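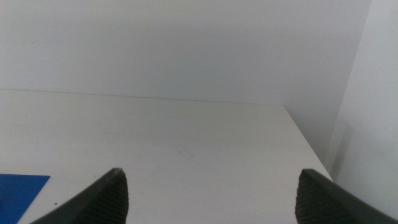
Home Trips Gear Room Checklists Contact

Search checklists

Pre-trip gear and camp inspection – Skarnent, September group climb

Inspected by: Senthil Salian
Where: gear room, then Ahonen camp
Leaves Pullutico trailhead: Saturday, 5:30 a.m.

Mark each line OK, FIX or OUT. FIX means it can go if the work is done before loading. OUT means it stays behind and gets a red tag. Write a comment even when the line is OK if the next inspector would want to know.

ROPES AND FIXED LINE

Glacier ropes, full length run through the hands – OK
Comment: One flat spot near the end of the blue rope. It bends evenly and the core feels continuous. Check it again at camp.

Fixed line, 400 feet, sheath and end knots – FIX
Comment: Sheath good. One end knot had been tied with a very short tail. Retie and leave a hand's width.

Rope log filled in – FIX
Comment: Bag 712 has no entry for the spring trip. I asked the spring leader and was told it was carried but not used. Entry added with my initials.

Cord for prusiks, cut and tied to size – OK

HARNESSES AND HELMETS

Harness webbing, tie-in points and belay loops – OK, except as below
Comment: Old Prukum harness with the gray leg loops has fuzz at the lower tie-in point. Marked OUT. Please do not put it back on the hook as a spare. It has been put back twice.

Buckles hold under body weight – OK
Comment: Hang in each one for a full minute with the pack on. Several people in the group wear a harness over a prosthetic socket, and leg loops sit differently when the socket is on. Fit has to be done with the leg each climber will use on the mountain, and with the layers they will wear.

Helmet shells and cradle – OK
Comment: Stickers peeled off two shells so I could see under them. No cracks.

Headlamp clips on helmets – FIX
Comment: Rear clip missing on the small white helmet. Tape will do for one trip, but order the part.

CRAMPONS AND AXES

Crampons matched to the boots they will be worn with – FIX
Comment: One pair was set for a different boot and walked loose at the heel. Owner to bring the right boots by Thursday's packing night so we can set the bar.

Points, bolts and anti-balling plates – OK
Comment: Points are getting short on the rental set. Fine for snow. I would not want them on the ice below the summit ridge.

Axe leashes and picks – OK

Trekking poles, locks tested under load – FIX
Comment: One lock slips. Tighten the screw and try again with full weight. Poles are a main support for some of this group on the descent, so treat a slipping lock the way you would treat a bad buckle.

GUIDING BELLS AND CALLS

Bell on lead pole rings clearly at rope distance – OK
Comment: Tested in the parking lot with traffic going by. Wind will be worse. The lead also calls out steps, gaps and loose rock by voice and does not rely on the bell.

Call words agreed and written on the card – FIX
Comment: The card still says "hold" for both stopping and gripping the rope. Changed to "stop" and "grip." Reprint before Saturday.

STOVES AND FUEL

Stove hoses and seals, leak test with soapy water – OK
Fuel stored outside the sleeping tents – OK
Cook tent vents open and tied back – FIX
Comment: Ties are gone on the uphill side. Somebody will close that vent when it snows. Sew on new ties and keep the alarm hanging at head height for a person lying down.

MEDICAL

Main kit sealed and in date – FIX
Comment: Burn gel expires this month. Replace. Everything else has a year or more.

Personal medicines listed, with times – OK
Comment: Lists are in sealed envelopes, carried by the medic. Cold-sensitive items ride inside a jacket, never in the pack lid.

Skin check supplies for prosthetic users – OK
Comment: Liners, dry socks and blister dressings. Checks are on the evening schedule, before dinner.

Oxygen meter reads properly – OK
Comment: Cold fingers give low numbers. Warm the hand and read again before you write anything down.

RADIOS AND TURNAROUND

Radios charged, channel 3 set and locked – OK
Comment: Reached Ahonen camp from the trailhead on the second try. There is a dead spell behind the moraine, roughly a half hour of walking. Call before you go in and after you come out.

Turnaround time written on every leader's card – OK
Comment: 1 p.m. for all ropes. It does not move for a rope that is close to the top.

Quiet tent available at camp – OK
Comment: The small yellow tent, set away from the generator. Anyone can use it at any hour without asking a leader. No radio checks next to it.

Sign-out sheet left at Pullutico – not done yet
Comment: Goes in the box on the morning we leave.

Open items go back to Senthil Salian by packing night. Red-tagged gear is in the bin under the stairs – leave it there until it has been cut up.

Shares 127
Comments 3
Print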